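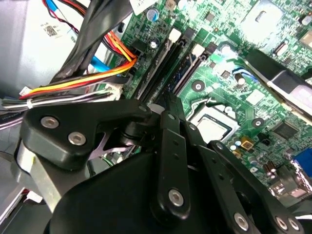

What happens to old computers in our town? A project report

I picked this topic because my aunt had three dead desktops in her garage and no clue what to do with them (neither did I!). My partner Oana Sima and I spent the spring term asking people in Bernlow about the old computers they keep at home, and wow, people keep a lot of them.

We put a short survey in the library and got 125 forms back. Oana typed them all up on a Monday night, so a huge thank you to her. Of those 125 people, 71 had at least one computer they hadn't turned on in over a year. One lady had nine! The top reason for hanging on to them was old photos on the drive, and after that came "I might need it someday," which my dad also says.

Next we went to see Floarea Dobre at the Prekau drop-off center. She let us go through her log book for last year - 864 desktops and 1,325 laptops. I had guessed it would be way more desktops. She told us a lot of them come in with the password still on a sticky note, so please check yours.

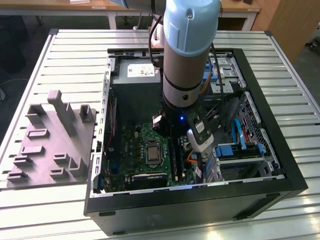 Can you just put an old desktop out with the regular trash?
In Bernlow you can't, it has to go to the drop-off center, and they take it for free.

Only 38 people on our survey knew that, and I wasn't one of them before we started. We asked our teacher, Ms. Ardeleanu, if we could make a flyer, and she let us print it in color.

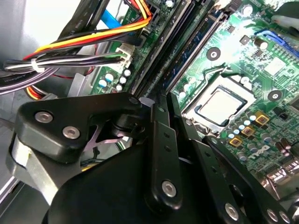

Fig. 3. Green motherboard in an open desktop case.

If I did this again I'd ask people their age, which we totally forgot, and I'd leave more room on the form for comments - people were writing up the sides. I'd also like to go back to Prekau in the fall and see if the numbers for desktops changed after the flyer. My aunt's three went in last month, and she kept the mouse.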